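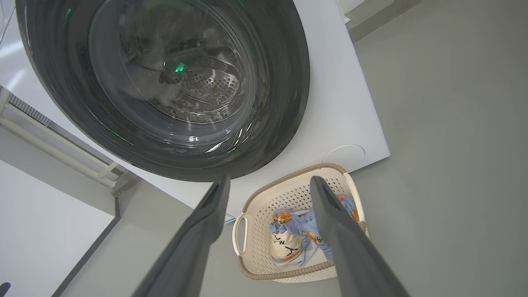

A front-loading washing machine is a domestic appliance in which laundry is washed in a drum turning on a horizontal or slightly tilted axis, with access through a door in the front panel. It differs from the top-loading type in using a shallow pool of water through which the load is lifted and dropped. The inner drum is normally made of stainless steel and its back wall is perforated, the holes often being arranged around a central hub with embossed ridges sweeping past them, and it can be seen through a round glass porthole when the door is shut. A small circular cover low on the right of the front panel, set flush with the surface, is a common feature of white machines of this type. Laundry is usually carried to and from the machine in a ventilated basket, which is placed on the floor directly in front of the door.

Construction

The drum turns inside a fixed outer tub, which holds the water. The tub hangs from springs and is steadied from beneath by dampers, so that movement during spinning is not passed to the cabinet in full. Concrete or cast-iron weights are fixed to the tub to lower its natural frequency. The motor drives the drum through a belt or is mounted directly on the drum shaft.

The gap between tub and door is closed by a flexible rubber gasket, also called a door boot. The door glass is bowl-shaped and projects into the drum opening, where it keeps the load away from the gasket. An interlock holds the door shut while there is water above a set level or while the drum is turning.

Some models have a drum lamp. The Clena range used a white lamp above the gasket; the later Cerine machines moved it to the upper edge of the door opening and switched it with the door catch.

Washing action

Water enters through the detergent drawer and collects in the lower part of the tub. Lifters on the inner wall of the drum carry the load upwards until it falls back under its own weight. The drum changes direction at intervals, which limits tangling. Washing is followed by draining, up to 5 rinses depending on the programme, and a final spin.

During spinning the load is held against the drum wall and water leaves through the perforations. The control unit first turns the drum slowly to spread the load, and repeats this step if the imbalance is too great. A single heavy item, such as a bath mat, may prevent the spin from reaching full speed.

Loading

Rated capacity is given in kilograms of dry cotton. A machine rated at 9 kg will reach this figure only on the cotton programme; the limit for synthetics is commonly half as much, and for wool lower still. A hand's width of free space is left at the top of the drum for most loads.

Baskets for use with front-loading machines are made of plastic, wicker or fabric on a frame. Plastic types have walls pierced with small holes or slots, which allow air to reach damp items and reduce the weight of the basket. Rounded corners are usual — they are easier to mould and less likely to snag knitwear. A low rim is preferred where the basket has to stand under an open door.

Maintenance

The drain pump is protected by a filter, generally reached from the lower front of the cabinet. Before the filter is unscrewed, remaining water is let out through a short hose, where fitted, into a shallow tray. The Şimşekoğlu service manual advises cleaning every two months and after any wash in which coins or buttons have been lost. Thread on the filter housing should be wiped before the filter is refitted.

The gasket is wiped after use and the door left ajar to let the drum dry. Lint and detergent residue gather in the lower fold. Limescale in hard-water areas is treated with citric acid on an empty hot cycle.

Installation

The machine stands on four adjustable feet on a firm, level floor, and transit bolts must be removed before first use. A Kolow installation sheet lists 1,715 mm as the least ceiling height for a machine with a dryer stacked on top — a figure that includes the joining kit but no clearance for a shelf.

See also

Door boot
Laundry basket
Tumble dryer
Twin tub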